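Sore hands, cold months, and the jar by my sink

4 min read
30 shares · 2 comments

Quick one this month. I'm writing between loads of laundry and the dog wants out.

So – hands. Half of you wrote in after the January letter to say your knuckles were cracked too, and what do I use, and does it matter. Yes it matters. I spent two winters with tape on my thumbs like a boxer. Couldn't button a shirt without swearing. Couldn't peel an orange at all.

First thing, the water. Too hot. I know, it's February, hot water is the only nice thing going. But turn it down when you do dishes. Lukewarm. Takes a week to get used to. My thumbs stopped splitting before I changed anything else, so start there, it costs nothing.

Second thing, the soap. The pump stuff that smells like a cupcake strips everything off. I went to a plain bar, no scent, the kind that comes in a paper wrapper and looks boring. Keep it on a dish with holes or it turns to mush. If the kids refuse the bar (mine did) let them have the pump in the other bathroom and don't fight about it.

Third thing. Gloves for dishes. I held out for years, felt fussy. Get them a size bigger than you think, so they pull off without turning inside out. Shake a little cornstarch in. Hang them by the cuff with a clothespin. If they get wet inside, dry them all the way before you put them on again, wet gloves are worse than no gloves.

Now the jar. I've been through four of them since the fall.

Enine – thick, yellowish, smells like a barn in a good way. Best on heels. On hands it sits there forever and you leave prints on the fridge. Night only.

Lumisitz – light, sinks in fast, gone by lunch. I keep it in the car. Fine for people who type all day and hate feeling greasy. Did nothing for my cracks, to be fair it doesn't say it will.

Awasthi – the one I'd buy again. Comes as a stick so you can rub it right on the knuckle and skip the palm. Lasts through one handwashing, sometimes two. The cap is bad. Put a rubber band on it or it'll open in your bag, ask me how my wallet is doing.

Ulow – wanted to love it, pretty tin. Stung. Maybe it's the mint. If your skin is open anywhere stay away til it closes. 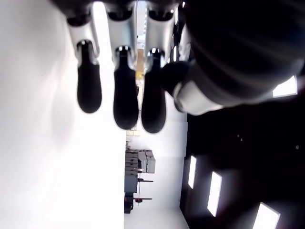
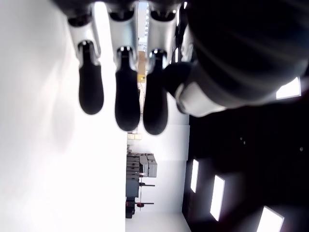
Tyra Myklebust wrote back with her night routine and I've stolen it whole. She does it at 9 p.m. with the radio on. Wash in cool water, pat, leave the skin a bit damp. Balm on the backs and between the fingers, then cotton gloves, cheap thin ones. She says the mistake is waiting til you're already in bed, then you can't be bothered to get up for the gloves. So they live in the kitchen drawer with the dish towels. I tried it for a week and my husband says I look like a butler. Skin's better though.

Her other tip, and this one's free – do the stretches while the balm is soaking in. You've got greasy hands and can't touch your phone anyway. Mine goes like this:

Make a loose fist, thumb outside. Hold for a slow breath. Open wide, wide as you can without it hurting. Again, four times each hand.

Then lay the palm flat on the table and lift the fingers one at a time. The ring finger will not want to. Mine barely leaves the wood. Don't force it, and don't hold it up with the other hand, that's cheating.

Then shake them out over the sink. Done. Less time than the kettle.

If a knuckle is hot or swollen, or stiff all morning, or you've gone numb in a couple of fingers, that isn't dry skin and I'm just a lady with a newsletter. Go get it looked at. I put mine off til spring last year and was told I should of come sooner.

A few leftovers from the inbox.

Rings: take them off to wash. Soap gets trapped under there and you get that red itchy band. I lost a ring down the drain doing this so put a cup by the sink FIRST.

Paper cuts that won't close: plain petroleum jelly and a bandage overnight. Cheaper than anything in the list up there.

Sanitizer: when you can get to a sink, use the sink. When you can't, balm after. It's the alcohol that gets you, plus the cold air right on top of it in the parking lot.

Humidifier: somebody asked if it's worth it. For me yes, small one, bedroom only. You have to clean it though. If you're not going to clean it don't get one.

Knitters and crocheters, you asked about balm getting on the yarn. The stick one is safest, knuckles only, give it the length of a cup of tea before you pick up the needles. Or just do it after you're done for the night. I got a grease spot on a pale gray sleeve and it didnt come out with dish soap, came out on the second go with cornstarch left on overnight. So now you know what else the cornstarch is for.

Gardeners, it's too early, stay inside. But if you're starting seeds, that potting mix is drying as anything. Wear the thin gloves or scrape your nails over the bar of soap first so the dirt can't get under. My grandmother did that and it works.

Thank you for the notes, all 151 of them, I'm reading them in order and it's slow going. If I haven't answered you yet I will. Next month is feet, since so many of you asked about heels and I've got opinions about socks. Send me your sock opinions too, just hit reply.

Dog's at the door. Wear your gloves.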